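Home & Classroom Help > Organizing > Supplies

Sorting a big mixed pile of markers into baskets: by color or by type?

Posted by sulell_desk
August, 14 replies hidden, 3 shown

I look after the supply shelf for an after-school homework room. Over the last school year everything that writes got thrown into two big plastic tubs. I tipped one of them out last night and there must be 100 markers in that tub alone. It is a mix of dry-erase markers, highlighters, and a few permanent ones that should never have been in there.

I want to sort them into small open baskets before the kids come back. I have the plastic mesh kind with slots in the sides. My questions are these:

Should I sort by color or by type of marker? The kids ask for things by color ("I need the green one"), but the grown-ups mostly want dry-erase for the whiteboard and get annoyed when they pick up a highlighter.

How do I deal with the ones where the cap is one color and the body is another? I have a highlighter with a cap that clearly came from something else.

Is it worth testing every single one, or do I just put them all out and toss the dead ones as we find them?

I also have a limited amount of shelf. It is 40 inches wide and one level is already taken up by paper.

Thanks for any advice. I have read the older threads, but they are mostly about crayons.

Posted by prorkby_room2

Color. Baskets in the same colors as the markers, so nobody has to read a label. We did it that way and it is fine.

Toss the dead ones.

Posted by Arain

I would go the other way from the reply before mine, at least for the first pass. Sort by type first and color second. The reason is the whiteboard. If a permanent marker gets into a basket marked "green" with the dry-erase ones, sooner or later it ends up on the board. You can usually get it off by going over it with dry-erase ink and wiping, but it takes a while and it leaves a shadow on older boards.

What I do:

First, clear a table and spread the markers out so they are one layer deep. Don't sort out of the tub. You keep digging up the same ones.

Second, pull out everything permanent and put it somewhere else entirely. A drawer, a high shelf, a different room. Be careful with brand names here. Sharpie is on highlighters as well as on permanent markers, and Expo is mostly on dry-erase, but you still need to read the barrel. Plenty of dry-erase markers say "dry erase" right on the side in small letters. If the print is worn off, try it on a corner of the board you don't care about, and wipe it right away.

Third, pull the highlighters. They are easy to spot if they are the thick kind, but the slim ones look a lot like the rest, so check the tip.

What is left should be dry-erase. Now you can do color. If you have baskets in several colors, use them for the colors they match and let the odd shades go to the closest one. Light green goes with green. Orange and yellow can share. Purple and pink I put wherever there is room, and then I stick with it.

On the caps: go by the ink and ignore the cap. Uncap it, make a short line on scrap paper, and put it in the basket for that line. Then look for the right cap. You will usually find two markers that traded caps with each other, and once you get one right, the other is right as well. If the wrong cap fits tight and you can't find the right one, leave it on. A marker with the wrong cap still works. A marker with no cap does not last.

For testing, I do every one. It goes faster than you would think once they are spread out, and you have the cap off anyway. Keep a trash bag by your foot. A dry-erase marker that writes faint might come back if you store it tip down overnight, so give those one chance in a cup before you throw them out.

As for your 40 inches, measure the baskets at the rim and not the base. The mesh ones flare out at the top, and I once bought a set that fit on paper and didn't fit on the shelf.

Here are some pictures of markers and baskets.
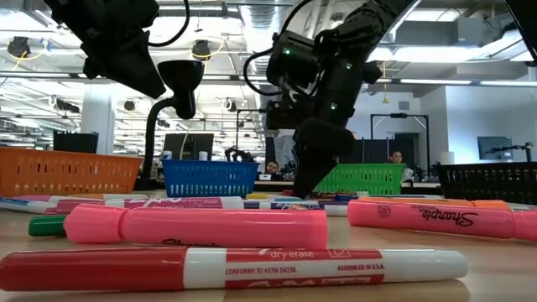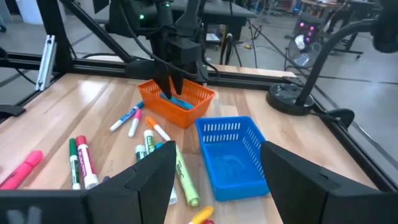
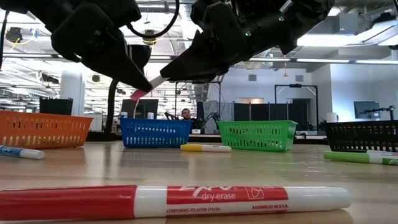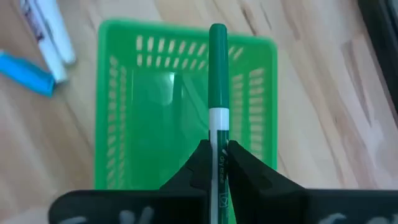 One more thing on the baskets. Leave a gap between them while you are sorting, even if they will be pushed together later on the shelf. If they touch, markers get dropped across two rims and roll off. Put the basket you will use the most closest to your writing hand.

Lay the markers flat in the basket when you are done, all facing the same way. Standing them up looks neater, but most dry-erase markers like to be stored flat, and in a low basket they only fall over.

Don't fill the baskets. Leave enough room that a kid can reach in and pick one up without pulling out four. Whatever doesn't fit goes in a box in the closet, and you refill from that. If you put out everything you own in August, you will have half of it by winter.

Posted by brorholm_supply

Agree with Arain on pulling the permanent ones first. I sort for a building with 2 floors and more than 400 markers, and that is the step that saves the most trouble.

I would skip the testing, though. With that many it isn't a good use of an afternoon. We keep a small cup next to the whiteboard, and anyone who picks up a dead marker puts it in the cup. The cup gets emptied when it is full. The only problem we had was people putting good ones in there because it was closer than the basket, so put the cup a little out of the way.

For colors, we only separate black, blue, red, and green. Everything else goes together in one basket. The adults use the first four, and the kids like digging through the rest anyway.

If your slots are wide, check that the slim markers don't poke through the sides. Ours did on the bottom row. A piece of cardboard in the bottom fixed it.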